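三、客厅里的靠枕：一件没有固定位置的东西

在前一节里，我们谈的是衣物和餐具，这两类东西多少都有自己的“家”：衣服归衣柜，碗碟归碗架，哪怕一时放错了，住在屋里的人心里也清楚它该去哪里。靠枕却不太一样。我们走访的31户人家里，几乎每一户的客厅都有靠枕，可是当我们问起“它平时放在哪里”，得到的回答常常是先一阵笑，然后才是一句“看情况吧”。这句“看情况”，后来成了我们整理访谈笔记时反复回头去读的一句话，也是写下这一节的缘由。

靠枕的位置随着人的姿势走。有人看书时把它垫在腰后，有人午睡时把它抱在怀里，孩子则喜欢把它铺在地上当坐垫，玩够了便留在原处。一位住在克洛索普（Closthorpe）的受访者说，她家的靠枕一天里要换好几个地方，早晨在沙发左边，中午到了地毯上，傍晚又回到沙发，有时还会跟着人进卧室过夜。她说这些话的时候语气很平和，并不觉得这是“乱”，倒像是在讲家里一只走来走去的猫。

大西明日香（Asuka Onishi）在早先关于居室整理的研究中，把这样的物品称作“游走之物”，意思是它们属于整个房间，而不专属于哪一个柜子或哪一层搁板。我们很喜欢这个说法，也沿用在本文里。不过在我们的材料中，游走之物内部还可以再分得细一些。遥控器和眼镜虽然也四处游走，人们找不到时会着急；靠枕不见了，大家往往要等到坐下来、觉得背后空落落的，才想起去找它。

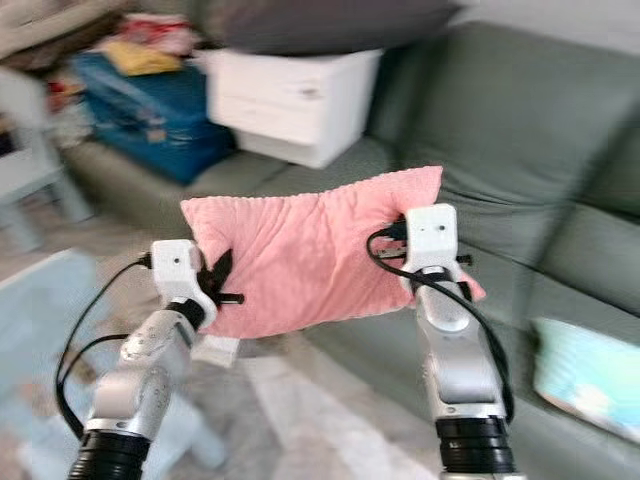 图3　客厅整理：沙发前被提起的粉色靠枕

3.1　提起、拍松与放回

整理靠枕的动作看上去简单，细看却很有讲究。靠枕是软的，从哪里抓住它，它就从哪里变形。图3中，粉色靠枕的左右两端同时被夹住，悬在地板上方，左端的布料聚成一道褶，下缘的中段则微微垂下去。布料表面只有浅浅的皱纹，上缘略为鼓起。像这样从两端提起，枕芯的重量落在中间；如果只捏住一个角，里面的填充物便会慢慢滑向低处，放回沙发以后还得重新拍匀，等于多费一道工夫。

在我们记录的整理过程中，有18户习惯用双手提起靠枕，其余的人家则多半是单手一拎，顺势往沙发上一抛。抛的人也有自己的道理。一位年长的受访者告诉我们，她年轻时在弗田（Fukuda）的旅馆里做过客房，那时每一只枕头都要双手捧着放，四个角要对得齐齐的；如今在自己家里，她偏要用抛的，“反正过一会儿又有人去靠”。这番话说得大家都笑起来，我们却觉得它很值得记下：同一个人完全懂得怎样把靠枕摆得端正，只是在自己家中，她选择了另一种尺度。

拍松这一步，差别就更大了。有人放下以后在两侧各拍一下，有人在正中间轻轻压出一道凹痕，也有人从来不拍。一户姓沈的人家里，母亲和女儿为了那道凹痕争论过好几年，母亲觉得压一下才精神，女儿嫌它太像样板间，最后商量出来的办法是各管沙发的一头。我们去的那天下午，沙发两头的靠枕果然是两副模样，中间隔着一条叠好的毯子，看着倒也和气。

3.2　颜色与“看得见的整齐”

颜色对整理的影响，是我们起初没有想到的。图3里的沙发是灰绿色，靠枕是偏橙的粉色，两者放在一起，靠枕便格外显眼。有几位受访者提到，颜色跳出来的靠枕放歪了一眼就能看见，所以他们会更勤快地去扶正；与沙发同色的那几只，歪着放上好几天也没有人理会。在特纳拉德（Turnelard）的访谈中，有14位受访者主动谈到了颜色，其中一位甚至说，她买新靠枕的时候特意挑了深一些的颜色，好让自己“少操一点心”。

由此看来，人们所说的“客厅收拾好了”，在很大程度上取决于从门口望进去的那一眼。沙发高而圆的背垫、宽阔的坐面，本来就占去了客厅里很大一块视线，靠枕落在哪里，便容易左右整间屋子给人的印象。好几位受访者都说，客人快到的时候如果只来得及做一件事，那就先把靠枕摆好，别的东西往筐里一收，也就过得去了。至于筐里的那些东西后来有没有再拿出来归位，我们追问过几次，得到的答案大多含糊，下一节讨论收纳筐时还会再谈到。

需要说明的是，本节的材料多数采集于12月，天气冷，人们待在沙发上的时间长，靠枕和毯子的使用也比夏天频繁得多。我们曾在夏季回访过10户人家，其中有几户已经把厚的靠枕收进了柜子，只留下一两只薄的。因此，文中所讲的“游走”，很可能带着冬天的色彩，换一个季节，它们走的路线或许会短一些。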